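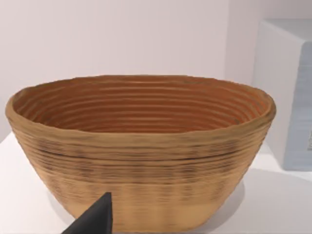
Fig. 4. Oval proofing basket, coiled cane type, on a white tabletop.

Support > Gaklow Proofers > Set-up Guide > Section 4

Overview | Parts | Set-up | Care | Contact

4. First Proofing Cycle

Complete Section 3 (Leveling and Power) before starting. The cabinet must stand at least 2 inches from the wall on all sides.

4.1 Preparing the cabinet

1. Slide the wire shelf onto the lower rails.
2. Fill the water tray to the line. Use cold tap water.
3. Push the tray in until the latch clicks.
4. Close the door and press POWER. The display shows the room temperature.
5. Set the temperature with the arrow keys, then press START.

NOTE: Warm-up takes almost 41 minutes in a cold kitchen. The START light stops blinking when the set temperature is reached.

4.2 Loading

1. Dust the basket with rice flour, including the grooves.
2. Place the shaped dough in the basket, seam side up.
3. Set the basket on the shelf. Do not let it touch the sensor on the rear wall.
4. Close the door and set the timer.

CAUTION: Do not run the cabinet with the water tray removed. The heating plate below the tray stays hot after shutoff.

CAUTION: Never place cane baskets directly on the heating plate.

4.3 After the cycle

Press and hold POWER for 2 seconds. Empty the tray and leave the door open until the inside is dry. Brush out the basket; do not soak it.

Gaklow Proofers, a Timmermans product line | Contact support | Back to top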